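Teleoperator wanted: put things in a blue tray, repeatedly, so that a machine can learn to
Grolus – Plaldale site
Part-time, fixed term, paid hourly, on site only

Grolus is looking for people to drive a pair of robot arms through small household chores while a computer takes notes. The job title on your contract will be "Demonstration Operator II." There is no Demonstration Operator I. We asked payroll and payroll said to leave it alone.

The chore at the moment is packing. A few items from an ordinary shopping bag go on the table, one arm deals with the left side, the other deals with the right, and everything ends up in the tray. You do this wearing tracked gloves, and the robot's hands copy yours with a small delay that you will resent for a week and then stop noticing. Each run is saved as one example. The learning system, which is called Roy for reasons that predate all of us, studies the examples and then has a go by itself.

Roy currently has 271 examples of this chore that we consider good. The target is 2392. You can see why we're hiring. 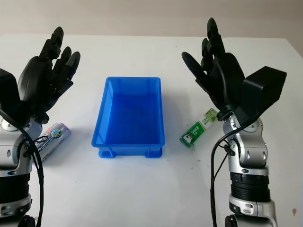 Items out, tray empty, both hands open.

What the day is like

You'll work in shifts of 3 hours, morning or afternoon, with a break whenever your shoulders ask for one. Morning shifts start at 8:30. Afternoon shifts start at 1:15, an arrangement left over from an old bus timetable.

Within a shift you will:

- Set the table according to the card for that run. The card says which items, which side and which way round. Follow it even when it seems fussy.
- Do the run at a natural pace. Natural means how you'd do it at home if your home had opinions about grip.
- Mark the run as keep, discard or unsure. Unsure is a respectable answer. We have a whole folder of unsure.
- Write a line or two when something odd happened. "Box turned in the fingers on the way over, recovered" is a perfect note. "Weird one" is less so, though we have plenty.
- Reset and do it again.

Fumbles are welcome as long as they're labeled. A run where the can rolls off toward the wall and you go and get it back can teach Roy a fair amount about cans. A run where you drop it, swear, take off the gloves and put it in the tray with your own hand teaches Roy that a large pink hand will come and help, and we'd like to keep that from getting around.

Boxes are fairly kind to beginners. They have flat sides and they stay where they're put. Round things lying on their sides are where people find out about their own patience. Bohdana Levchenko, who runs the floor, starts everyone on the toothpaste and moves them along when she sees fit. There's no point asking her when. She'll also teach you the two-item run, in which one hand waits open while the other finishes its business, and which looks like the easiest thing in the building until your idle hand starts drifting because your nose itches. Idle hands get recorded too. If you scratch, Roy scratches. 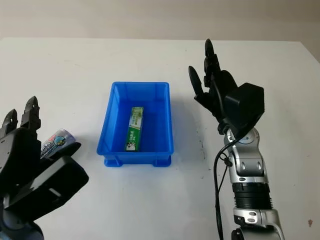

Who we're looking for

You don't need a degree, a background in engineering or any feelings about the future of work. Our best operator so far came from a bakery and our second best was a piano tuner. The person with the doctorate in control theory lasted a month and was very nice about it.

You do need:

- Steady hands, or hands that become steady when you concentrate
- The ability to do a thing for the 200th time with the same care as the ninth
- Reasonable eyesight, glasses fine
- To be comfortable standing for a good part of the shift (we have a seated station as well, so tell us if you'd prefer it)
- Enough written English for the notes
- To be 18 or over

Left-handed people are especially encouraged to apply. Most of our operators are right-handed and it has begun to show in how Roy does things.

It would be nice, but we won't hold out for it, if you've done assembly, sewing, lab bench work, catering, dental nursing, model railways or anything else where you were told off for rushing.

What you might not like

It's repetitive. We put this in every ad and people still arrive expecting something closer to the movies. You'll handle the same few groceries for weeks, and you may go off them. The gloves come in three sizes and are washed after every shift, but they are still gloves that other people have worn. The room is kept quiet and the light is kept even, so it can feel like working inside a glass of milk. Podcasts are allowed in one ear. Phone calls aren't.

There's also the matter of watching Roy practice. Once a fortnight we run the current version and everybody stops to look. You'll recognize your own habits in it, including the ones you didn't know you had. One former operator watched a robot hesitate over a tray exactly the way she hesitates over a parking space, and went home early.

Pay and practicalities

Hourly rate on request, the same for everyone doing this job. Training is paid at the full rate. So are discarded runs, because we don't want anyone hitting "keep" to cover the rent. There are no bonuses for speed and there won't be.

The first contract runs to the end of May, with a likely extension once we move on to the next chore. That will be either folding or cutlery. The floor is divided on which would be worse.

Parking is free. The bus from Kelonham stops at the bottom of the hill – the hill is not mentioned in the timetable, so we're mentioning it now. There's a kitchen with a kettle, a microwave and a fridge in which your lunch is safe if it has your name on it.

What we record

We keep the camera views from the work table, the positions of the arms and hands, and your notes. Runs are stored under an operator number. We don't record sound, and we don't use the recordings to rank people against each other. If you'd like a run removed, say so by the end of the shift and it goes.

How to apply

Send us a short message with your availability, your dominant hand and a paragraph about something dull you've done well. No résumé needed at this stage. We read every paragraph and have become connoisseurs of them. The entry to beat concerns the relabeling of a seed library.

If it looks like a fit, Bohdana will invite you in for a paid trial of one shift. You'll put on the gloves, be bad at it, and get slightly better before you leave. Slightly better is what we're looking for. Bring shoes you can stand in.

We use cookies to remember your preferences and measure visits. Accept all | Manage settings

Related openings
Data Reviewer, unsure folder (part-time, Plaldale)
Glove and Sensor Technician (Plaldale)
Evening Floor Lead (Kelonham)
Participants wanted: folding study, towels only

Contact | Privacy | Accessibility | © Grolus | Back to top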